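Kinderwissen > Musik und Klang > Ab 8 Jahren

Warum klingen manche Töne hoch und andere tief?

Von Telma Alarcón, 2018-07-12
461 Mal geteilt | 3 Kommentare

Eine Mücke summt hoch. Ein Lastwagen brummt tief. Eine Flöte kann beides ein bisschen, aber so tief wie ein Kontrabass kommt sie nie. Woran liegt das?

Jeder Ton entsteht, weil sich etwas schnell hin und her bewegt. Das nennt man schwingen. Bei der Gitarre schwingt eine Saite, bei der Trommel ein Fell, bei der Flöte die Luft im Rohr. Wenn du singst, schwingen in deinem Hals zwei kleine Falten, die Stimmlippen. Leg zwei Finger an den Hals und summe. Du spürst ein Kribbeln.

Das schwingende Ding stößt die Luft an. Die Luft gibt den Stoß weiter, bis er in deinem Ohr ankommt. Dort bewegt sich das Trommelfell mit, und dein Gehirn macht daraus einen Ton.

Schnell und langsam

Ob ein Ton hoch oder tief ist, hängt davon ab, wie oft etwas in einer Sekunde schwingt. Viele Schwingungen ergeben einen hohen Ton, wenige einen tiefen. Gezählt wird in Hertz, abgekürzt Hz. Ein Ton mit 300 Hertz kommt von etwas, das in einer Sekunde 300 Mal hin und her schwingt.

Verdoppelt man die Zahl, passiert etwas Besonderes. Ein Ton mit 600 Hertz klingt dem Ton mit 300 Hertz sehr ähnlich, nur höher. Musiker sagen: Er liegt eine Oktave darüber. Auf dem Klavier haben zwei solche Töne denselben Namen. Ein Ton mit 700 Hertz liegt noch ein Stück höher und heißt dann schon anders.

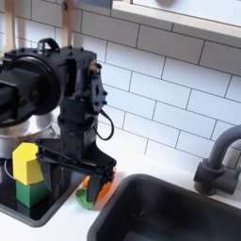 Bei einer Saite gibt es drei Möglichkeiten, den Ton zu verändern. Man kann sie kürzer machen, man kann sie dünner machen oder man kann sie stärker spannen. Jedes Mal wird der Ton höher. Die Spannung ist besonders wichtig, denn ganz ohne sie hört man fast nichts. Das dünne schwarze Kabel auf dem Bild hängt in einer lockeren Schlaufe. Wer an so etwas zupft, bringt es höchstens zum Wackeln. Eine Saite dagegen ist an beiden Enden fest und straff gezogen. Deshalb schnellt sie nach dem Zupfen sofort zurück, und zwar viele Male in der Sekunde.

An einer Geige kannst du alle drei Dinge sehen. Die vier Saiten sind gleich lang, aber verschieden dick. Die dickste klingt am tiefsten. Oben sitzen die Wirbel, das sind kleine Drehknöpfe. Mit ihnen wird die Saite gespannt oder gelockert, das heißt Stimmen. Und beim Spielen drückt die Geigerin mit den Fingern auf die Saite. Dann schwingt nur noch der Teil zwischen Finger und Steg.

Und bei Blasinstrumenten?

In der Flöte gibt es keine Saite. Hier kommt es auf die Luft im Rohr an. Ein langes Rohr enthält eine lange Luftsäule, und die schwingt langsam. Ein kurzes Rohr klingt höher. Bei der Blockflöte bleibt das Rohr zwar immer gleich lang, aber du kannst die Löcher öffnen. Machst du das unterste auf, wird die Luftsäule kürzer und der Ton steigt.

Die Posaune macht es anders. Sie hat einen Zug, den man herausschiebt. Dadurch wird das Rohr länger und der Ton tiefer.

Zum Ausprobieren: die Gummiband-Gitarre

Du brauchst:
eine feste Schachtel ohne Deckel
vier Gummibänder, dünne und dicke
zwei Bleistifte

Spanne die Gummibänder der Länge nach um die Schachtel. Schiebe an jedem Ende einen Bleistift unter die Bänder. Jetzt zupfe. Welches Band klingt am tiefsten? Drücke danach ein Band in der Mitte auf den Rand eines Lineals, das du quer über die Schachtel legst, und zupfe noch einmal. Der Ton ist höher geworden.

Wenn ein Band nur dumpf schnarrt, berührt es wahrscheinlich die Schachtel. Schiebe die Bleistifte dann etwas weiter nach außen.

Kleines Wörterbuch

Frequenz: die Zahl der Schwingungen in einer Sekunde
Hertz: die Einheit für die Frequenz, benannt nach dem Physiker Heinrich Hertz
Steg: das kleine Holzstück, über das bei der Geige die Saiten laufen
Stimmen: die Saiten so spannen, dass sie richtig klingen

Im nächsten Teil geht es um die Lautstärke und darum, wozu die Gitarre ein Loch hat.

Schlagwörter: Töne, Schwingung, Saiteninstrumente, Basteln

© Kinderseiten Plekbridge | Kontakt | Impressum | Nach oben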